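Irivora Staff Forum > Operations > Returns and Mixed Goods, Gristham site
Topic: Change to staffing at the mixed-goods tables

GNguyen_Ops
Posted July 30, 2025

Colleagues,

As announced at the shift meeting, the mixed-goods sorting tables will move to robot handling in November. The two-arm units will take over the picking of loose returned items. Staff now assigned to those tables will be offered posts in inspection, exceptions or unit supervision. Pay grades will not change. Training runs for 15 hours and is paid at the normal rate.

Please raise any questions in this thread. I will reply to each of them.

Gaétan Nguyen
Operations, Gristham

returns_nights
Thank you for the notice. May I ask which goods are included? The Prostard trial was limited to boxed items, and boxes are the simple part of our work. Soft goods and bags are where the time goes.

GNguyen_Ops
The scope is all loose items small enough to be lifted with one hand. Bags, cans and soft toys are included. The setup at the training table is as follows.

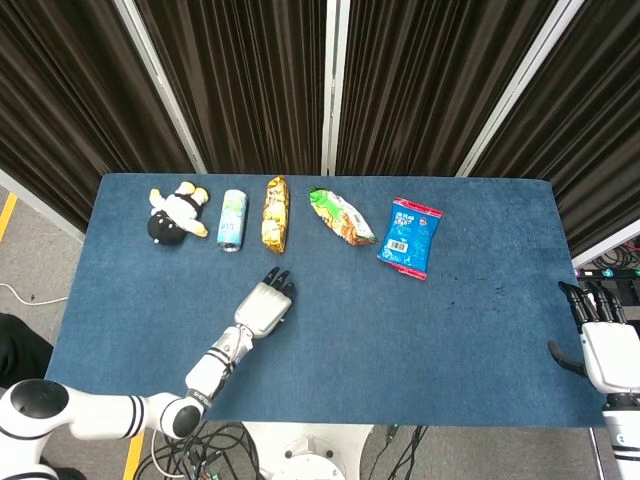

Training table with plush toy, drink can and snack packets.

Boxed goods remain on the present line for now.

dock_rep_2
I must register a disagreement with the word "offered." There are 40 people on these tables across the shifts, and the notice lists 8 supervision posts. Inspection is standing work under bright light, and several members moved to the tables on medical advice. A post they cannot accept should not be counted as an offer.

k_inspection
With respect to the previous poster, I transferred from the tables to inspection last year and my wrists are better for it. The work is slower and requires more judgment. I would not return.

dock_rep_2
I do not dispute your experience. My point concerns those for whom the transfer is unsuitable, and it has not been answered.

GNguyen_Ops
The point is accepted. Anyone with a medical placement will have an individual meeting before a post is proposed, and a representative may attend. The notice will be corrected to say so.

returns_nights
One further question. When a unit drops or crushes a bag, who records the damage? At present it goes against the table's figures.

Sebastian_Training
Damage by a unit will be recorded against the unit. The supervising employee enters the code and has no other duty in the matter. The code sheet is part of the second training session.

returns_nights
Understood. Please post the code sheet here as well, as night shift does not always receive the printed copies.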